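Section 4: Albums, Travel Mode and Your First Chat

By now your Zein profile has a name, a tagline and at least one face photo. Great! This section covers the parts that make the app fun to use every day: private albums, Travel Mode and the chat screen we call Vomel. Set aside a few minutes and have your phone charged, as the album uploader pauses below low battery.

Last updated February 17, 2022. Applies to app build 669 and later. On older builds the Albums tab sits under Me > Extras.

4.1 Making a private album

A private album is a set of photos that only the guys you pick can open. Everybody else sees a small lock on your profile and the album's title, so choose a title you're happy for the whole grid to read.

1. Tap Me, then Albums, then the plus sign.
2. Type a title. You have 40 characters, spaces included.
3. Tap Add Photos and pick from your camera roll. An album holds up to 70 photos.
4. Press and hold any photo to drag it into a new spot. The first one becomes the cover.
5. Tap Save. You'll see a green check when the upload finishes. 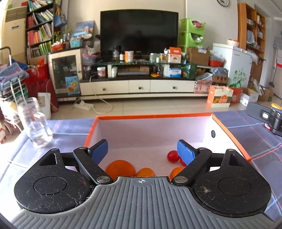
Fig. 4-1. Fruit and cherry tomatoes in a box.

Note: The cover stays blurred to anyone you haven't shared with. Food, pets, hiking trips, your weird lamp collection... albums are for whatever you like talking about, and guys really do message about them!

To share an album, open a chat, tap the album icon beside the text box and choose the one you want. To take it back, open the album, tap Shared With and swipe left on his name. He loses access right away and gets no alert.

Caution: Taking back an album does not remove screenshots he may have made. Share at a pace that feels good to you.

4.2 Travel Mode

Heading out of town? Travel Mode puts you on the grid in another city before you get there. Rasha Boutros on our support desk tested it on her brother's account before his trip to Breltow in October, and he had brunch plans with two local guys lined up before he'd packed a bag.

1. From the grid, tap the pin at the top left.
2. Search for a city or drag the map.
3. Choose Visible or Just Looking. Visible adds a suitcase badge to your profile.
4. Set your dates, or leave them blank to turn Travel Mode off by hand.
5. Tap Go.

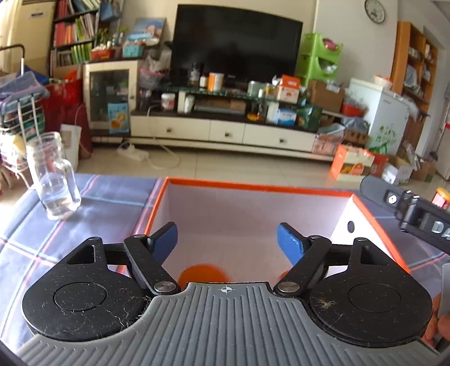 While the suitcase badge is on, your home distance is hidden from everyone, including your favorites. Messages you already have stay right where they are, and your tribes and tags come along with you. If you picked dates, the app drops you back on your home grid at noon on the last day. You can run one trip at a time. Planning two stops, say Breltow and then Rakuldale? Finish the first and start the second from the same pin; it remembers your last few cities.

Note: Free accounts can use Just Looking as often as they want. Visible is part of Zein Plus.

4.3 Photo notes

Each photo in an album, and each one on your profile, has a note field underneath. It's short, it's searchable, and screen readers read it aloud, so please fill it in!

1. Open the photo and tap the pencil.
2. Type your note.
3. Tap Done. To hide the note from search, switch off Find Me By This.
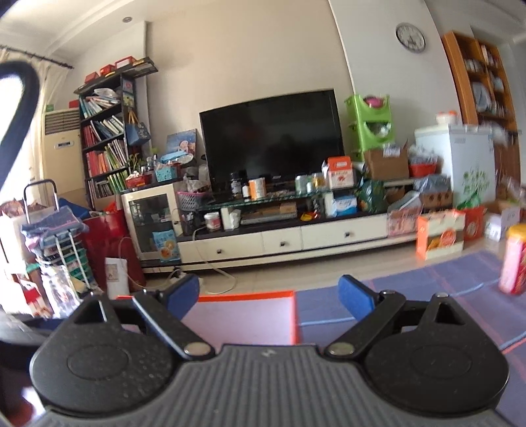 Notes work best when they're plain. Start with where you are, then one or two things a guy could ask you about, and leave out street names, work badges and anything else that tells people exactly where you live. For a picture taken at home like this one, "living room, sheer white curtain, mat with a bright orange-red border" does the job nicely. You can add a joke after that if there's room. Emoji are fine, though some screen readers say every single one out loud, and a row of flames gets old fast.

4.4 Starting a chat in Vomel

1. Tap a profile and then the speech bubble.
2. Say something! Opening with a line from his tagline beats "hey" by a mile.
3. Tap the wave icon if you're shy. It sends a hello and puts you in his Waves list.
4. Swipe a message to the right to reply to it directly.

Chats with no reply move to Quiet after a while and can be brought back with one tap. To mute, block or report, tap the three dots at the top of the chat. Blocking works both ways and also closes any album you've shared with him.

If a message shows a red dot, it didn't send. Check your connection and tap the dot. Error 819 means the other account has been closed, and the chat can be deleted safely.

Walkthrough written by Vusumuzi Le Roux. Next: Section 5, Tribes, Tags and Filters.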